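Ticket: sim eval, tray-to-fixture task, success rate not reproducing
Opened by: Garba Obi
Project: Tamuno
Component: Plaranum (scene reset + scoring)
Status: open, see bottom

Trying to reproduce the baseline number from the November report. Same checkpoint, same scene, same task list. Report says 30 successes out of 40 episodes. I get nowhere near it and it changes from machine to machine. Arm, table, tray, fixture all load fine, no errors in the log.

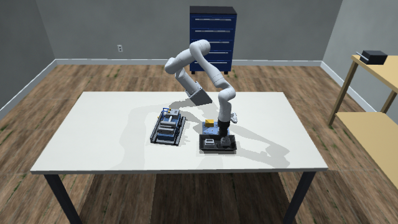
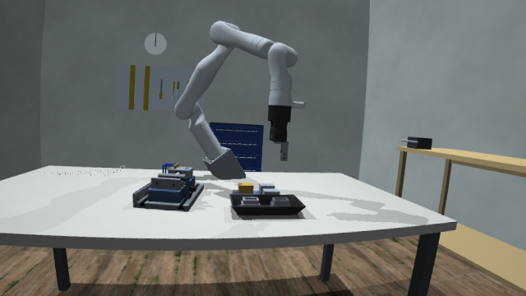 Both from the sim, gripper pointing down over the table in each.

Can you say which seeds you ran? The report used a fixed list and the list isn't in the repo, it's in the Jevby config that got moved. If you let Plaranum draw its own seeds you are not running the same eval, and I would stop comparing numbers until that's sorted. Also check the reset order, it changed after the report. - Turketti desk

OK. Was letting it draw its own. Didn't know there was a list. Found the old Jevby config in the archive branch, list is in there, first seed 1897. Copied over.

**Setup, for whoever picks this up**

- policy: the report checkpoint, hash matches
- episodes: 40
- time limit: default, did not touch
- scoring: Plaranum default scorer, part seated + gripper clear at the end
- physics: CPU on machine A, GPU on machine B

**Log**

9:10 - reran on A with the seed list. Better. Still under the report. Failures bunch up at the insert step, picks from the tray are mostly fine.

9:45 - same list on B. Different failures from A. Not just the count, differnt episodes. So seeds are not the whole story.

10:20 - dumped object poses at step zero on both machines, seed 1897 only. Tray parts: same to the last digit. Fixture: same. Arm joints: off in the third decimal. Why would the arm be off at step zero

10:35 - because it isn't really step zero. Reset places the arm, places the parts, then runs the settle steps, then calls it zero. Arm controller is live during settle and drifts a little under its own weight. CPU and GPU drift differently. Parts don't care, they're already sitting on something.

10:50 - read back through the reset history. Old order: settle parts first, then place the arm, then zero. New order does the arm first. That's the change the desk was on about. Commit message says "cleanup".

11:30 - put the old order back on a local branch. Step zero now matches between A and B, all joints. Not pushed yet.

12:05 - full run on A, old order, seed list. 30 out of 40. Same as report.

12:50 - full run on B. Total comes out under A. Step zero identical, so whatever this is happens during the episode. Diffed per-episode results: the ones that flip are all insert step, all ones where the part ends up close to seated and then goes one way or the other. Contact solver I think. Haven't proved it.

1:40 - lunch, then looked at the scorer. It checks seated depth at the very last step and nothing else. A part that is seated and still rocking can pass or fail depending on which step you stop at. Changed it locally to want 30 steps in a row inside tolerance. Reran the scorer on saved trajectories, no new rollouts. A few episodes on A that passed before now fail. So the report number is partly down to the scorer being generous. Not going to pretend that isn't awkward.

2:15 - B with the new scorer, much closer to A. Still not equal. I can live with that if we report it as a spread and not one number.

**Questions**

1. Was the 30 in the report a single run? If it was, we need to say so. Can't find a second run in the archive.
2. Is anyone else depending on the new reset order? Grep says the drawer task imports the same function. Haven't run the drawer task.
3. Do we want the hold-for-30-steps rule in the default scorer or as a flag? Flag is safer, but then old and new numbers sit in the same table and someone will mix them up.

Reply from Turketti, pasted from chat so it's in one place: single run, yes, on the CPU box, old scorer. Please make the hold rule a flag for now and print the scorer name in the results header. Leave the reset order change as its own pull request so the drawer people can object to it seperately. And before you blame the solver, run the same seed several times on B alone. If B doesn't agree with itself you've got a different problem than CPU versus GPU.

3:05 - good point, did that. Seed 1897 on B, repeated runs. Same result each time but the joint traces are not bit-identical, they split a little way in. Picked one of the flipping seeds instead and repeated that. It flips. On the same machine. So B doesn't agree with itself and the A vs B comparison at 12:50 means less than I wrote. Leaving the entry as is.

3:20 - same flipping seed on A, repeated. Traces identical every time. A is deterministic as far as I can tell.

3:50 - there's a deterministic option for GPU contacts in the Plaranum settings, off by default. Turned on. Runs slower, traces now repeat on B. Still not equal to A, but at least each machine repeats itself.

**Where it stands**

- seed list: back in the Tamuno repo, under eval
- reset order: pull request up, waiting on drawer task check
- scorer: flag added, header prints scorer name
- deterministic contacts: on for evals, left off for training, too slow
- report number: reproduces on A with old order + old scorer, single run. Needs a note in the report. I'll draft it
- still open: insert failures near the seated position. Could be the policy, could be fixture tolerance. Want to rerun with several policy noise seeds per scene seed before saying anything

Keeping this open till the drawer check is back. - Garba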